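Riludora Forums > Cells and Benches > Rules, Standards, Good Practice

Thread: House rules for a taped bench, please tear apart

flerkwood_bench
We're finally writing down how people are supposed to behave at our two-arm bench. Until now the rules lived in Orest Hutsuliak's head, and Orest has taken a job at Iltex and brought his head with him. Draft so far:

1. Pendants stay on the side desk, screens up, stop button where a hand can find it.
2. Nothing goes on the paper except the task objects.
3. Objects start inside a cell. Never on a tape line.
4. Drinks live somewhere else.
5. Second arm is parked or it's in the task. No hovering.
6. Tape gets replaced when it lifts. Whoever notices, replaces.
7. Log the start cell for every object, every run.

Tasks are small household stuff, open a drawer, put a vegetable in it, that level of glamor. Tell me what's missing.

pallet_jackal
Rule 3 is going to be broken before lunch. How big are your cells? If a box is wider than a cell it's on a line no matter how virtuous you are.

flerkwood_bench
Yes, well. The chest is wider than a cell.

pallet_jackal
So the rule is "objects start inside a cell, except the main one."

Lua_Q
I'd rewrite 3 altogether. Pick a corner of the object and record which cell that corner is in, plus which way the front faces. Then it can straddle anything it likes. We had a "no lines" rule at Chukwu and all it did was make people shove things over after the log was already filled in. Very tidy logs. Useless, but tidy.

grumbling_servo
Disagree with Lụa. A corner is fine for a box. What's the corner on an ear of corn?

Lua_Q
The tip. Write "tip" on the sheet. Corn has one, it's a very cooperative vegetable.

grumbling_servo
And which way it points?

Lua_Q
Clock face. We used it for 151 runs and only argued about five o'clock.

flerkwood_bench
OK, stealing that. Two from the bench so you know what you're writing rules for.
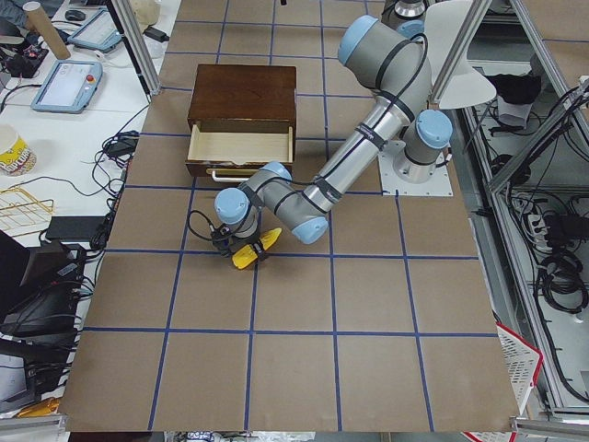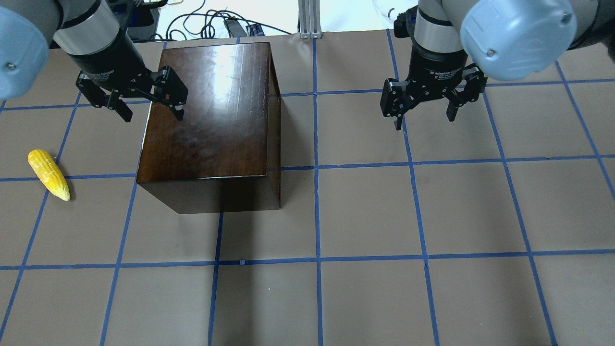

Rule 5 is the one I expect a fight over. Half the room says a second arm should be powered down whenever it isn't needed, the other half says that costs them time on every changeover and they'd like to go home at night.

mothballed_plc
There's a paper cup on that desk. Rule 4 lasted how long?

flerkwood_bench
Rule 4 is aspirational.

mothballed_plc
A rule you don't enforce is worse than a blank line, it teaches people the list is decoration. Either enforce it or write "drinks on the side desk only, lid on" and mean it. I'd take the second. People will carry coffee to their own funerals.

pallet_jackal
Your real problem is the cables. You've got a nest of them running between the desk and the table. Add a rule: cables off the floor path and away from anything a sleeve can catch. I'd put that ahead of tape maintenance by a mile.

grumbling_servo
Seconded. I'd also want to know what's reachable on those shelves. If either arm can touch the shelving at full stretch, fix that in the software limits. Don't leave it to a laminated sheet.

flerkwood_bench
Limits are set, but I couldn't tell you when they were last checked. That's a rule too, I suppose. Ugh.

mothballed_plc
It's the first rule. Check limits and test both stops before the first run of the day. Two minutes. Put initials next to it.

Lua_Q
Initials, yes, but keep the list short. Ours grew to 20 items and people signed the bottom without reading the top. I once added "bring Lụa a sandwich" as item 14 and got it initialed for a month. No sandwiches.

grumbling_servo
On rule 5, hovering is only a problem if nobody has said so out loud. We call it before each run: "one arm" or "two arms." If it's one, the other goes to its park position and its pendant stays with the operator. I wouldn't power down between runs. I would before hands go over the paper.

pallet_jackal
I would power down, full stop. Or at least hit the stop on both before anyone reaches in to reset the vegetables. "It was only holding position" is how the incident report starts.

grumbling_servo
We're saying the same thing about hands.

pallet_jackal
We're saying it at different volumes.

flerkwood_bench
Revised, going on the wall in October:

1. Before first run: limits checked, both stops tested, initials.
2. Call "one arm" or "two arms." Unused arm goes to park.
3. Both arms stopped before hands go over the paper.
4. Log corner (or tip), cell, and facing for each object.
5. Only task objects on the paper.
6. Cables clear of the walkway.
7. Drinks on the side desk, lid on.
8. Lifted tape gets replaced before the next run.

mothballed_plc
Better. Who checks the initials?

flerkwood_bench
Me, apparently. Orest says hi, by the way. He wants to know why his rule about labeling the chargers didn't make it.

Lua_Q
Tell him it's item 14.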